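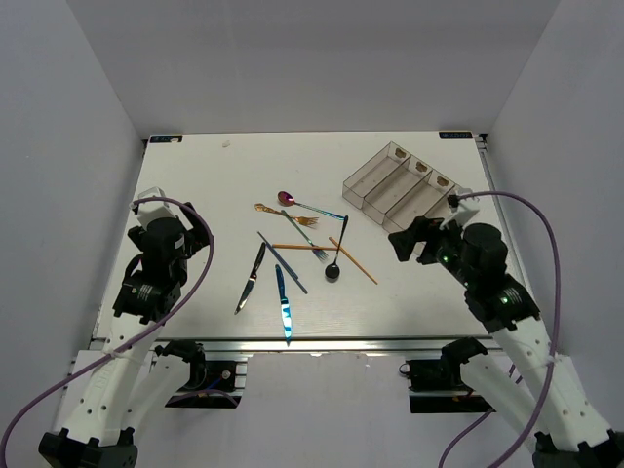 The Good Cutlery

Seven for dinner and Areeba hadn't found the candles. Twenty minutes. Rice on, rice nearly off. Her mother-in-law's voice on the machine saying they'd left Carroll already, traffic was nothing, see you soon.

Soon. She tipped everything out of the drawer bag at once, one big crash, and went at it.

Knives first. No – forks first. Her mother always did forks.

Rocío Gallegos from upstairs had come down to help and was mostly eating the olives.

"None of it matches," Rocío said.

"It isn't supposed to match."

"Who buys a black spoon?"

"My uncle. In Plondum. He bought one of everything, he liked to see them in a heap."

He had, too. He would come home from the market in August with his coat pockets clinking and lay the new one down in front of whoever was sitting there. Guess what I paid. You had to guess high, that was the rule, so that he could be pleased with himself all evening.
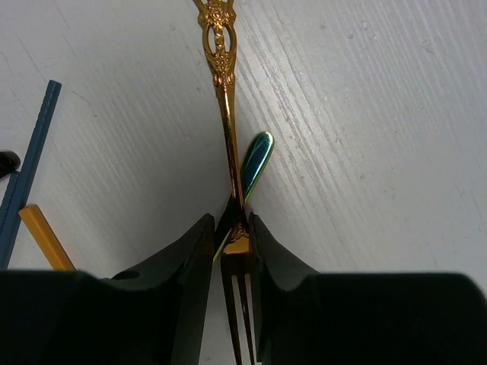 The gold fork was the one they fought over. Areeba and her cousins, every holiday, elbows and shouting. Whoever got it felt like a queen or a pope or somthing. All those scrolls up the handle, the flower at the top, the two narrow holes her cousin used to look through with one eye shut. Lentils tasted better off it. She would of sworn to that in court.

"So who gets it tonight?" Rocío said.

"Her."

"Your mother-in-law? After the Plelleck thing?"

Areeba didn't answer. The Plelleck thing was sixteen months old and had been a lamp, a perfectly nice lamp, given back in its own box with the receipt taped on. Nothing was said. That was worse than if something had been said.

Rice! She ran. Caught it. Bottom a bit brown, her father-in-law liked it brown, fine.

Back again. Rocío had started sorting by color instead of by kind.

"Not like that."

"It looks nice like that."

It did look nice like that. No time to argue anyway.
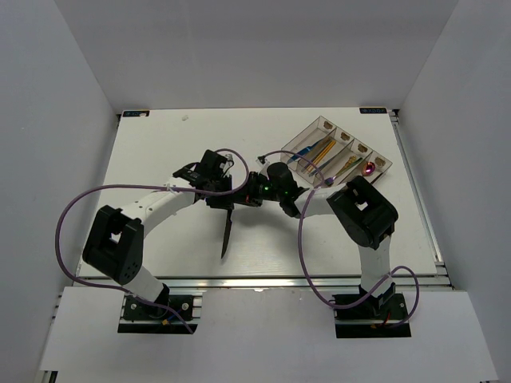
"Give her a plain one," Rocío said. "Let her earn it."

"She's seventy."

"Then she's had plenty of time."

Areeba laughed, which she hadn't planned on. Wiped her hands down her skirt. Napkins, water, the chair from the bedroom, the other chair from the bedroom. Candles in the oven drawer, of all places, under the Wisico tins.

The buzzer went. Early. Of course early.

She put the fork at the end seat, by the window. Moved it. Moved it back.

"Last chance," said Rocío, mouth full.

"Get the door," Areeba said.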